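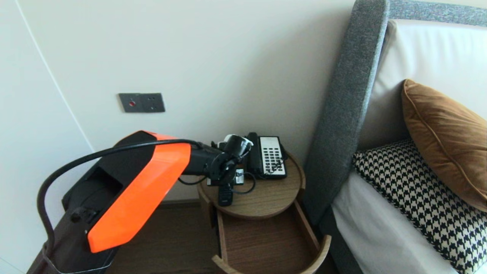
From: Humaira Mengal
To: Sekberg users list
Subject: Re: Icon packs no longer applied after update to Sekberg 8

Dear Mr Lashari,

Thank you for your message and for attaching the log. I am replying on behalf of the Sekberg maintenance group, and I have copied Khurram Memon, who looks after the theme engine.

On 14:20 Rizwan Lashari wrote:

> Since the update to version 8 my home screen shows the standard
> icons for most applications. The dock still has the themed ones.
> I use the Maluleke pack, which was working well until the update.
> I have restarted the phone twice and chosen the pack again in
> the settings, with no change. The log says "1,523 entries read,
> 103 skipped". Is the pack at fault, or the launcher?
> I would prefer not to reset the launcher, as my folders took
> a long time to arrange.

The fault lies in the launcher. Version 8 keeps icons for the dock and icons for the home screen in separate stores. When an existing installation is updated, the dock store is rebuilt at once, but the home screen store continues to point to the old location. Where it finds nothing there, it falls back to the standard icon.

The 103 skipped entries are a separate matter. They refer to applications whose internal names have changed, and the Maluleke pack still lists them under the old names. Those icons will remain unthemed until the pack is revised. Ehsan Mengal maintains the pack and has been told of this.

You do not need to reset the launcher. Please proceed as follows:

1. Open Settings, then Backup, and save the current layout.
2. Open Settings, then Appearance, and select "No icon pack".
3. Return to the home screen and wait until the standard icons are shown in the dock as well.
4. Open Settings, then Storage, and choose "Clear icon store". Do not choose "Clear all data", which would remove your folders.
5. Select the Maluleke pack again.

On older handsets the last step may take several minutes. The screen may appear not to respond during this time, and the launcher should not be closed.

Members who use the Loltow widget panel should note that it holds its own copy of the icons. It must be removed from the home screen before step 2 and added again afterwards. We have also received one report concerning the Furutska pack, which contains more than 2,000 icons, and in that case step 4 had to be carried out twice. Mr Memon would be grateful for logs from any other member who uses that pack.

A correction has been prepared and will be included in the September release. Members who have not yet updated may prefer to wait for it. Fahad Dhanial will announce the release on this list in the usual way.

When replying, please keep the subject line unchanged and quote only the passage to which you are responding.

Yours sincerely,

Humaira Mengal
Sekberg maintenance group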